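Garment Care, Unit 2: Folding a T-Shirt on a Table
Handout by Mhairi Lamont

Clear a space wider than the shirt. Lay the shirt down and pull the bunched parts apart before you fold anything. 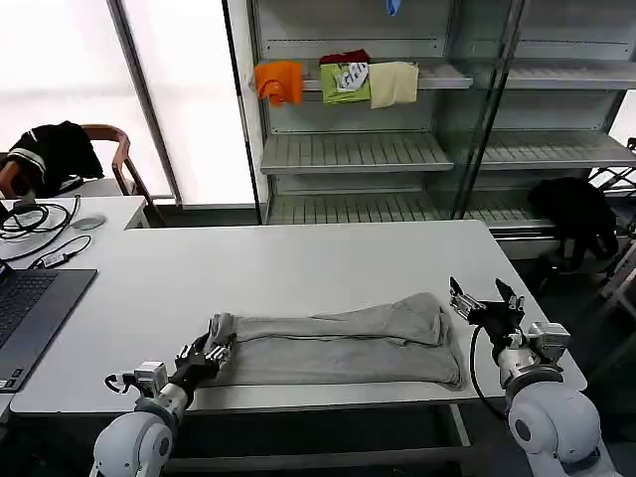

Find the hem and the shoulders first. Smooth from the center out - short strokes, flat hand.

Fold the upper part back over the body. Keep the hem straight and check the sides for bunching. 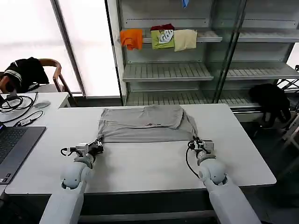 Look for marks as you go. A stained shirt goes back to the wash pile. Finished pieces go on the rail or shelf, with room left for the next ones.

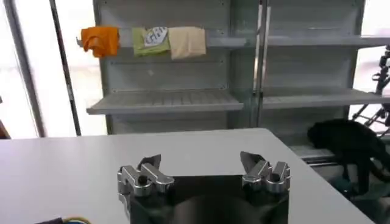 Fig. 3. Orange, light green and pale cloths side by side on the rail.

If a fold comes out crooked, open the shirt and start again from the corners.

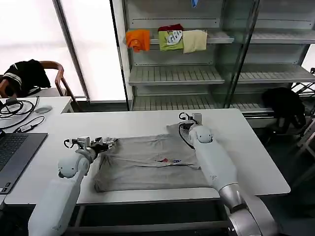
Fig. 4. Gray T-shirt laid mostly flat, a few creases left.

For next class: bring 2 shirts and read the Vumley notes.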